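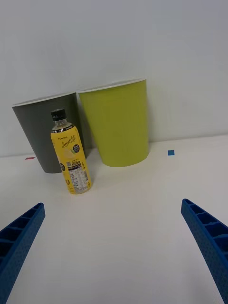 Progress report, school and walk-in vaccination work, Olport and Hawthorne
To: Clidum grants desk
From: Brittany Wong, field coordinator
Period: up to the end of February

Sorry this is short, we are in the middle of the second school round and I'm writing between clinics. Full tables go in with the finance sheet.

Where we are

1,768 children vaccinated against measles since the grant started. That is first and second doses together, the split is in the tables. Olport is ahead of plan. Hawthorne is behind, mostly the three weeks we lost when the north road flooded and the van could not get over the bridge. We have made up one of those weeks. The other two will run into the next period unless we get a second van, see below.

All the Olport schools have had a first visit. Two in Hawthorne still waiting. Both have agreed dates, consent forms already out with the kids.

Consent forms

Slow. We sent the old four-page form in the first round and a lot never came back. Switched to a single sheet, bigger type, tear-off slip at the bottom. Returns are better, I don't want to put a percentage on it until the round is closed. Translated versions were late from the printer and one batch had the wrong clinic phone number, pulped and redone at the printers cost.

Phone line now open until 8 p.m. on clinic days. Most calls are parents asking if a child who had a cold last week can still come. Script updated so whoever picks up can answer without calling a nurse back. 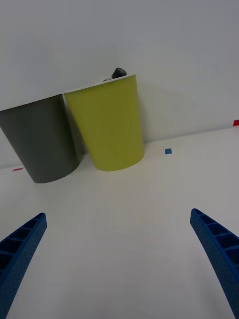 Two cups upside down on the table, gray and yellow-green.

Walk-in clinics

Monday evenings in Olport, running since the start of the period. Busy from the first week. Over 600 of the doses above came through the walk-ins, more than 20 of them on a night when the heating was out and we nearly cancelled. Hawthorne walk-in not started. The room we wanted fell through and the library can only give us mornings, no use for working parents. Talking to the fire station.

Cold chain

One incident. Fridge alarm at the Olport store went off overnight, logger showed the temperature out of range for longer than allowed, so the whole shelf was quarantined and then thrown away on the pharmacist's advice. No doses from that shelf were given. Vandance replaced the door seal and we have moved the alarm so it rings a cell phone and not an empty office. Incident form attached to the finance sheet.

Staff

Still one nurse short. Advertised twice. The second ad got us one good candidate who took a hospital job. We are covering with agency shifts, and thats where the overspend on line 2 comes from. Will level out if we fill the post by the summer, won't if we don't.

Families and schools

Rumors about the shot being given without consent went round one Hawthorne school after the first visit. Not true, but attendance dropped the next day. The principal let us hold a meeting at pick-up time and we brought the forms so parents could see their own signatures. Should have held it before the visit. Doing that at the two remaining schools.

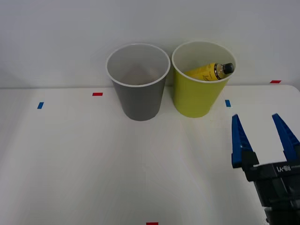
Parent, Hawthorne meeting: I had no problem with the shot, I had a problem with finding out the date from my son. Send a text the night before and I'd have signed it the first time.

Text reminders now set up, first ones go out before the next Hawthorne visit.

What we need from you

A yes or no on moving the unspent travel money to van hire. Need it before the Hawthorne dates or we are borrowing again.

OK to carry the two lost weeks into the next period with no change to the target.

Name of whoever is taking over our file at your end, my last two emails bounced.

Next report will have the second-dose figures by school.

B. Wong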